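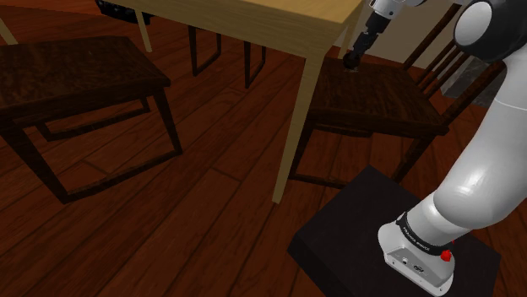
Saturday, June

Sourdough crackers, batch 4, for the Dvorak order

Started 7:10 am. Starter was fed last night and had gone a little past its peak, sour smell, plenty of bubbles. Used it anyway.

Mix: 285 g white flour, 200 g starter, 132 g water, salt and oil as in batch 3. Dough was stiffer than last time. Cletus had opened the new bag of Grultano flour and I think it takes up more water. Didn't add any. Want to see how it rolls first.

Rested 20 minutes under a towel, then split in two.

Half A rolled to the thin setting, docked with the wheel, brushed with oil, rosemary on top. Half B same thickness, no oil, salt only.

Oven one runs hot at the back left. Lyle wrote this up in the spring and it still hasn't been looked at. Turned the trays halfway through.

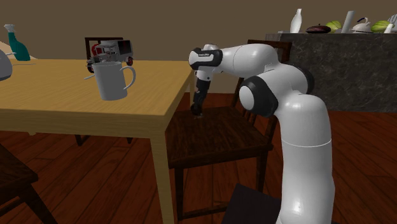

A came out even except for one corner, which went dark. Good snap once cooled. B blistered more and two sheets curled. Taste is fine on both, but B seems flat next to A. Thaddeus Kapoor liked B better and says the rosemary covers up the sourness. Thaddeus Kowalczyk wants both kinds in the box, so we need to ask Dvorak if they will take a mix.

Broke up the sheets by hand. The edges are rough and there are a lot of crumbs. Scoring before baking would help, I skipped it this time.

Packed what was good into the Wustomix tins, lids on at 11:30. Will open one Monday to check for softening. Batch 2 went soft but those were packed warm.

To do
- batch 5 with a bit more water, same flour
- score before docking
- oil on everything
- ask Clyde where the second oven thermometer went
- order rosemary, the jar is nearly out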